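Fridge at the end of a desk, and fruit right at the top. Am I mad?

6 min read
14 comments · 2 shares

parquet_pam
Joined September 2025

Hello all, long-time lurker, first proper thread, be gentle. We've got one big room at work in Kidbridge that has to be office and kitchen at once, and I've somehow become the person who decides where things live. The old arrangement had the fridge out in the corridor and everyone moaned about the walk, so now it's in with the desks. I'm pleased with it, mostly. My two worries are the gap between the fridge and the long desk, and the fact that all the fruit has ended up in the top compartment. 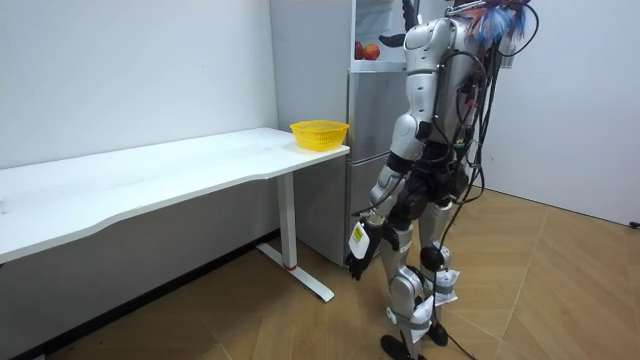 Fruit in the top was my idea and I'll defend it. When it was in the bottom drawer it got forgotten until it went furry, and I was the one scooping it out with kitchen roll. At eye level people might at least remember it exists! You can see it there with the upper door open, and that's where I'd like it to stay, but a colleague swears the top is the wrong place for it and that I'm ruining the lot. The other thing is the floor. It's a light wood parquet and I'm a bit nervous about a tall heavy fridge standing on it for years. Do I need something under the feet?

moth_and_kettle

Your colleague is half right. It depends what fruit. Berries and grapes are happy enough on a shelf if you get through them quickly. Bananas shouldn't be in there at all, they go that horrible grey. Drawers exist to keep things from drying out, so if your apples are going wrinkly at the top, that's why.

Raju

Disagree with moth on the drawer. I ran a staff kitchen for years and the drawer is where fruit goes to die. A slightly wrinkly apple that gets eaten beats a perfect one that gets binned. Keep it at the top. Put whatever needs using first at the front and be strict about it.

moth_and_kettle

I didn't say bury it, I said there's a reason drawers exist. Get one of those lidded tubs and put it on the top shelf, then everyone's happy.

Raju

Except whoever washes the tub.

dulcie_b

On the parquet: yes, put something under the feet. Ours stood straight on the wood for ages and left four lovely dents which I now hide with a mat. Little hard plastic cups, you can get them anywhere. Don't use the soft felt ones, the fridge creeps forward every time someone yanks the door. And check behind it for drips now and then, water will do far more to wood blocks than the weight ever will.

parquet_pam

Thank you dulcie, cups are on the list. I'll have to wait until we can get two strong people to tip it while I crawl about with a torch. Tub suggestion noted too, moth, though I'm with Raju on the washing up.

Now the desk. I've got a picture from further along that shows how the two of them meet. I love that desk (it's got a gentle curve along the front edge so you don't get the sharp bit in your wrists) but it runs up towards the fridge and I keep wondering if I should shift the whole thing along.

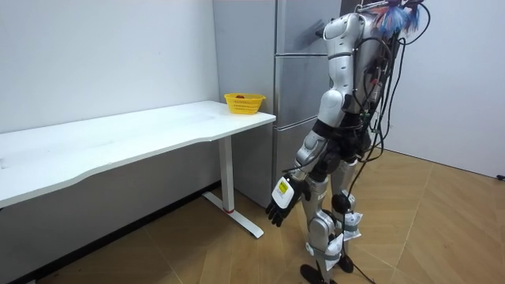 The fridge end of the long desk, T-shaped foot and all.

hobnob_harry

It's the foot I'd worry about more than the top! They come out further along the floor than you expect, and if people are going to and from the fridge all day with a mug in each hand, someone's going to catch a toe on it. I had a Flomport desk with the same sort of leg and I've still got the scar on my shin from the year I kept it by the kettle.

Annick Pruvost

I plan small offices for a living and I'd leave the desk alone until you've measured. Open the fridge door as wide as it goes and measure from the edge of the door to whatever is nearest. I like to have 600 mm clear as a bare minimum for one person to stand at the shelves, and where people pass behind whoever's standing there, 1220 mm is much more comfortable. If you have that, stop fretting. Also check which side the hinges are on. Lots of fridges can have the door swapped over and people never bother.

hobnob_harry

Can't agree with leaving it, sorry Annick. You can have all the clearance in the world and people still cut the corner. Slide it along a foot and live with a slightly wonky room.

Annick Pruvost

Then they'll cut the next corner! And moving a desk that long usually means moving the sockets, the chairs and the tempers of everyone sitting at it. Measure first.

moth_and_kettle

Whoever sits nearest has my sympathy whichever way you do it. I had the fridge seat once. You get the hum, the door, and a running commentary on who's pinched whose yoghurt.

tinned_peaches

Slightly off topic, but has anyone got the Dimura? We're looking at the 417 litre one for our kitchen and I can't work out if the top section is deep enough for a fruit bowl. The shop was no help whatsoever.

Raju

Take the bowl to the shop. I'm serious, I did it with a casserole dish.

tinned_peaches

Ha! Right, bowl in the bag for life it is.

parquet_pam

Loving this. I've been round with the tape this morning and I've got more than Annick's smaller number with the door wide open, though not her bigger one. So the desk stays for now and I'm going to put a strip of bright tape by the foot for Harry's sake. Fruit is staying up top without a tub. Will report back in December when we do the big clear-out, assuming the clementines haven't taken over by then. If anyone's got a good trick for getting onion smell out of the door seals, I'm all ears.

dulcie_b

Bicarb and warm water, old toothbrush, then leave the door open while you have a cuppa. Works on ours.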